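Wendmont to bring robot sorting to its glove and workwear rooms

Staff at Prututberg teach the machines by hand and keep their jobs

PRUTUTBERG, 2025-10-29 – Wendmont, which cleans and reissues workwear for factories and building firms, is to put robot arms into the sorting room at its Prututberg site. The 302 people who work there will all keep their posts and their present hours, the company said.

Sorting is the dullest part of the job and the hardest to fill. Gloves come back in mixed loads and have to be picked out, paired, checked for wear and put into baskets. Until now this has meant standing at a bench for up to six hours a shift.

The new system, called Hister, learns from people. Sorters sit at a table with a gripper in each hand and go through the same moves they make on the shift: reach, pick up, lay down. The grippers record each move, and the recordings are used to train the arms.
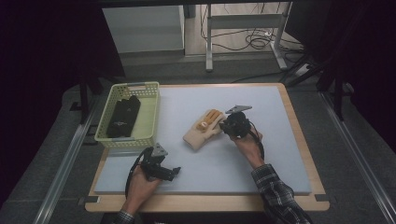
What changes for staff

Teaching is paid at a higher rate than sorting, and every sorter can put their name down for it. Sessions last two hours, with a break halfway. After that people go back to their usual bench or move on to repairs, where Wendmont has been short of hands since June.

"I have sorted gloves for years and I know by feel when one is finished," said Efren Dumlao, a sorter on the early shift. "The machine doesn't know that yet. Picking up a soft glove with a gripper is slow work at first, and your wrists notice it."

The arms will take the plain, repeated picking. People will still decide what is fit to go out again.

"We asked the sorters which part they would gladly give up, and we started there," said Giuliana Rivadeneyra, site manager at Prututberg. "Some are still wary – that is fair, and we will keep talking to them."

Four arms will be fitted first. The Chuensuk site will follow if the results are good enough, and staff there will be consulted before any order is placed.

Press contact: Bevan Ruddock, Wendmont press office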